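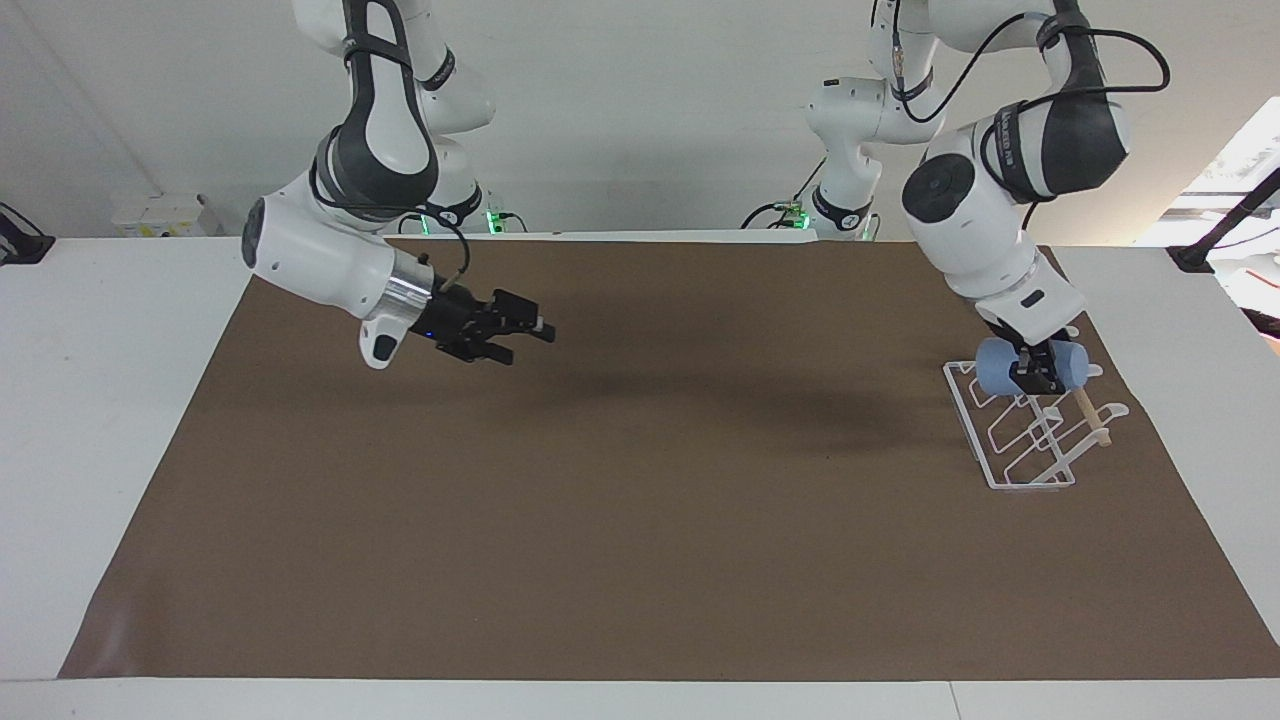

Trutum, 14/03/2022

Care Label Corpus

README for the public release

This is a table of the instructions sewn into clothes. It has 3924 rows, one row per label, typed out by hand from labels that had in most cases already been through the wash against their own advice. If you came looking for fabric prices, try elsewhere. If you want to know how many ways there are to tell a person to wash dark colors separately, welcome.

What you get

The release is 4 files. labels.csv is the one you want. makers.csv lists the 474 maker names found on the labels, spelled the way they were found, including two spellings of Dovutex that may be the same firm or may be a firm and its admirer. symbols.csv maps the little tubs and triangles to plain words. notes.txt is where complaints went during typing, and it can be skipped by anyone with a schedule.

Files are UTF-8 and comma separated. Text fields are quoted. Some labels contain quotation marks of their own, for reasons known to the people who wrote them ("gentle" cycle), and those are doubled in the usual way.

Columns in labels.csv

label_id: a number. It has no meaning and there are gaps. The gaps are duplicates that were taken out late, and renumbering would have broken everyone's scripts, mine first.

maker: as printed. Blank if the label carried no name.

garment: one of a short list of types. "Top" does a lot of work. Anything with sleeves that started an argument was filed as "top".

fiber_text: the fiber content as printed, percent signs and all. The percentages do not always add up to 100. They were checked, and they still don't.

care_text: the wording, line breaks turned into spaces.

symbols: codes from symbols.csv, in the order printed, split by semicolons.

lang: language of care_text. When a label repeats itself in several languages, only the English was typed. If there was no English, the first language on the label was used.

legible: yes, partly, or no. Rows marked "no" have an empty care_text and are kept so that the faded labels get counted. People who drop them should say so.

Where the labels came from

Most are from two sources. The first is the sorting floor of a secondhand shop on Wiler Street, which let us read the stock before it was priced. The second is the Koubek deposit, a set of shoeboxes filled with cut-off labels and handed over with no explanation. The Koubek labels have no garments attached, so their garment field says "unknown". That makes "unknown" the most popular item of clothing in the corpus, ahead of "top".
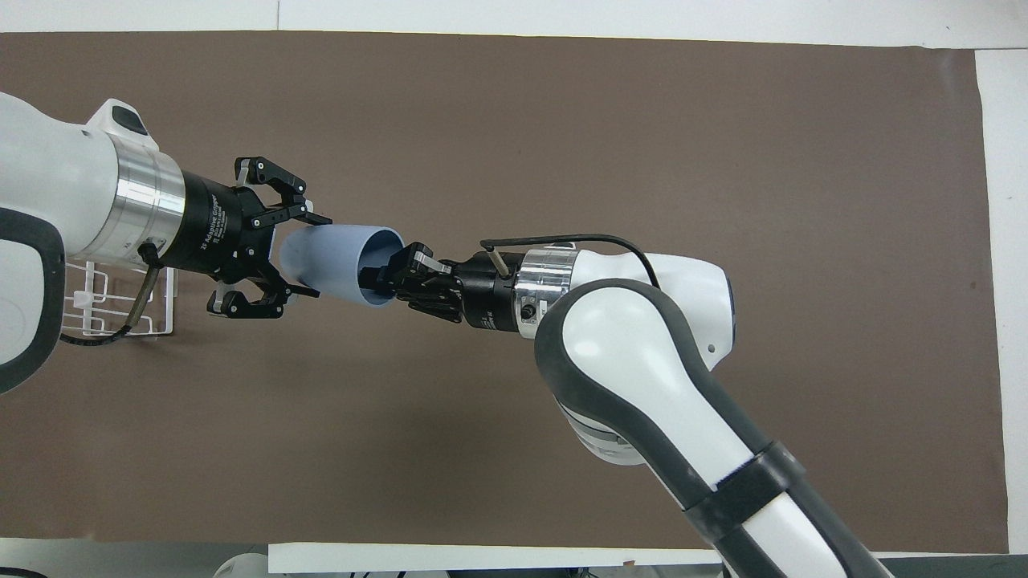

Neither source is a fair sample of anything. The shop gets what people are tired of, and people tire of acrylic sooner than they tire of wool. The shoeboxes were filled by somebody who found labels itchy, which tilts things toward stiff ones. Please don't use the corpus to say what share of all clothing is dry clean only. You can use it to say what share of this pile is.

How it was typed

Every label was typed twice, by different people, and the versions compared. Where they differed, the label was pulled and read again under a better lamp. The commonest cause of a mismatch was the word "nonchlorine", which turns up with a hyphen, without one, and split over two lines. We kept whatever was printed. Misspellings were kept too. "Do not tumbler dry" is correct as a record and should be left alone, however much it hurts.

Known problems

Symbols on older labels don't match the current set. A few were drawn by someone who had apparently had an iron described to them over the phone. These carry the code X9, for "other".

Temperatures are left as printed, in both Fahrenheit and Celsius, and some labels leave off the unit altogether. A bare "40" is almost surely Celsius. A bare "105" could be either, and one of the answers is soup.

The date field that appeared in version 1 is gone. It held guesses.

Changes in version 2

Duplicates removed. Dates removed. Symbol codes cleaned up. The column once called "misc" has been split into its parts, and one of the parts turned out to be a shopping list, now deleted.

Use

Free for any purpose, with credit to the Care Label Corpus. Corrections are welcome if they come with the label_id and a readable scan of a matching label. A firm belief about how Dovutex is spelled will be read and put in notes.txt. The next batch of fixes is planned for June.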